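Nonetti Shared Workshop, Stolletwood
Two-Arm Bench Project: Frequently Asked Questions 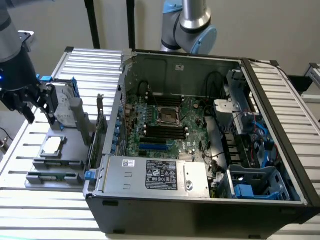
Text by Chutima Sukprasert, with bench notes from Erick Nyanda

Last updated: October

What is the purpose of the project?
The project is building a two-armed bench robot that can take apart desktop computers and sort the parts for reuse. It is a members' build, carried out in the rear bay of the workshop. The first target is the removal of drives, memory and power supplies from a tower that a person has already opened.

Do the arms open the case themselves?
No. Side panels are taken off by hand before a session starts. The tower is then laid on its side on the slatted bench, with the open side facing up, so that the arms can work from above.

Why was a computer tower chosen?
A tower offers many kinds of part within a small space. Drive carriers suit a two-finger gripper well. Cables are much harder, and the SATA leads that cross the inside of the case remain the most common cause of a stopped run.

Who removes the processor?
A member does so, with the power lead disconnected and a wrist strap worn. The arms are not permitted to touch the socket. The processor may be rested on the removed side panel for the time being, but must be placed in a tray before the bench is handed over.

How fast do the arms move?
Speed at the gripper is limited to 435 millimetres per minute inside the case. Outside the case the limit is higher and is set by the member in charge of the session. Requests to change either limit should be made to Kamol Ongart.

How heavy an item may be lifted?
The working limit is 500 grams for each arm. Power supplies are therefore still lifted out by hand, although the arms may be used to practise on the release tab.

When may members use the bench?
Sessions are held on Wednesday evenings and last about 5 hours, including setting up. No more than eight people may be in the bay while the arms are powered. New members must complete the safety talk given by Anong Pongsiri.

May I bring my own computer?
Yes, provided that you own it and have copied anything you wish to keep. Drives are held in the locked cabinet until they have been wiped. The workshop cannot promise that a donated machine will work again.

Is the control software available?
The current version, Jitpraphai, may be copied by any member from the workshop server. The older Prindalholm scripts are kept for reference and should not be run on the present arms, as their joint limits differ.

Whom should I contact about a fault?
Press the stop button, leave the parts where they are and write the fault in the bench log. Kanyarat Chareonsuk reads the log before each session and will reply there.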